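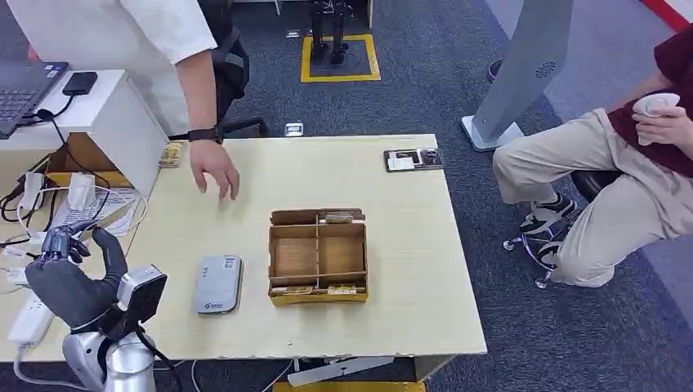 扒炉验收

莉泽尔·科夫勒把热电偶贴在扒板左前角，距边缘四十毫米，用高温胶带压住导线，然后打开一号阀。

机器是Catum的台式燃气扒炉，板厚十二毫米，三组燃烧器，各自独立控温。铭牌上的进气压力写得很清楚，气瓶侧的减压阀却是Widmer的旧型号，出口压力高出一档。她在表格备注栏写了“减压阀不符”，没有停机。

“设定多少？”弗洛里安·坦纳站在排烟罩下面问。

“两百。”

“菜单上写的是两百二。”

“验收按200度做。菜单是你的事。”

坦纳没再说话。这家店他接手不到一个月，前任老板欠着Oveo租赁公司三期设备款，扒炉是抵债之后重新签的合同。合同规定，验收不合格，供方七日内换机；验收合格，当日起计租。总价1255欧元，含安装，不含排烟改造。

十五分钟后，左前角193度，中央200度，右后角读数在跳。莉泽尔换了一支探头，读数仍然在跳。她蹲下去看火焰。三号燃烧器的火苗内焰偏长，末端发黄，靠近管尾的几个火孔没有点着。

“合格吗？”坦纳问。

“还没测完。”

她关掉三号阀，等扒板降温，戴手套拆下前挡板。风门固定螺丝松了半圈，引射管里有一团蛛网，已经烤成褐色。新机器不该有这个。她把手电移到机身侧面，看序列号，再翻合同附件。末两位应为17，机身上是44。

“这台不是合同上那台。”

“送来的就是这台。”

“谁签的收货？”

坦纳翻出送货单，签收人一栏写着埃米尔·科勒。科勒是前任老板的厨师，上周五最后一天上班，走的时候带走了两把铲子和一块磨石。

莉泽尔清了引射管，拧紧风门，重新点火。火焰转蓝，火孔全部着了。右后角稳定在198度，左前角升到196度。四角温差在允许范围之内。以性能论，可以签字。

“那就签吧，”坦纳说，“明天中午有四十份牛排。”

“性能栏我签。身份栏不签。”

“分开签算什么？”

“算没验收。”

他摘下围裙，在冷柜边上坐了一会儿，问能不能先用。她说表格上没有这一栏，气源今天查过，没有泄漏，减压阀必须换，换之前不能点火。五金店六点关门，型号她写在纸条上，连同螺纹规格。

坦纳拿了纸条出去，门没有关严。

莉泽尔趁板面还热，倒了一勺油，用铲子推开。油膜在中央先起了细纹，向两侧散，右后角慢了两秒。她把时间记下，关阀，按顺序先瓶后机，在序列号那一行又描了一遍44，给Oveo的值班电话拨了过去。

响到第六声，有人接了。

“我是科夫勒，”她说，“你们仓库里，应该还有一台17号。”

对方让她稍等。她听见键盘声，然后是纸张翻动的声音。

“17号上周五已经出库，”对方说，“签收人，埃米尔·科勒。您那边没有收到？”

她看了看扒板。油已经不冒烟了。

“请把送货地址念给我。”她说着，把表格翻到背面。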